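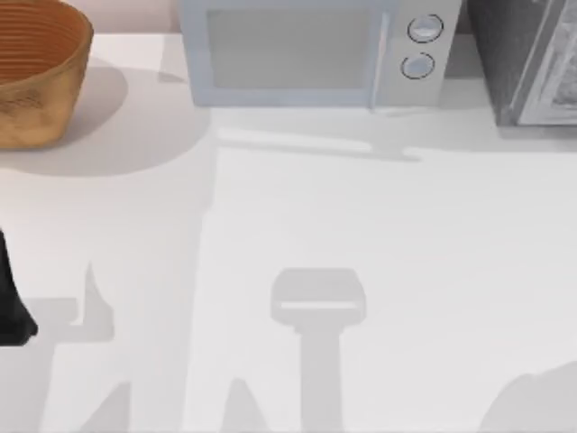 A round woven basket on a white benchtop, with a compact microwave in a pale bluish-grey finish.

Coiled basketry

Coiled basketry is one of the main ways of making a basket, alongside plaiting, twining and wickerwork. You take a bundle of something bendy (grass, rush, pine needles, even old rope), wind it round on itself in a spiral, and stitch each row to the one underneath as you go. I've been making these for years at a kitchen table in Olalley and I still think it's the friendliest of the lot, as you need a needle, some thread and whatever's growing out the back!

The parts

The bundle is called the core or foundation, and the thing you sew with is the stitching strand. The very first curl at the centre of the base is the start, or the button if you learnt where I did. Get it tight. A sloppy start shows up as a little hole that you'll be looking at for as long as you own the basket, and I own several like that. From there you keep feeding new material into the core so it stays the same thickness, and when the base is as wide as you'd like you begin laying each row slightly on top of the last – that's your wall.

Materials

Around Clanby most people use lomandra or the long leaves off red hot pokers, dried in the shade and then dampened in an old towel before use. Pine needles are lovely too and make the whole house smell good. Raffia is the usual stitching strand for beginners. I buy mine in 200 gram hanks, and one hank lasts me a fair few small baskets. Waxed linen is stronger but harder on the fingers.

Fresh green leaves look tempting, but they shrink as they dry and the rows go gappy. I lost a whole bread basket to this one May.

Stitches

The plain wrap stitch simply goes over the core and catches the row below. The split stitch pierces the stitch beneath it, so you get those nice curving lines radiating out from the centre. There's also the figure eight, sometimes called the Lostmont stitch by people in my guild, though I've never seen that name in a book. It's slow going. A medium basket with a close stitch can easily run past 1000 stitches, and the biggest one in the Hennessy collection has a card beside it saying 3440, which I was more than happy to take on trust.

Care

Keep coiled baskets out of strong sun, as the colour goes patchy, and don't leave them anywhere damp or they'll get mould down between the rows. A soft brush gets the crumbs out. If one has lost its shape, mist it lightly, push it back with your hands and stuff it with a tea towel until it dries – mine usually take overnight, longer in winter.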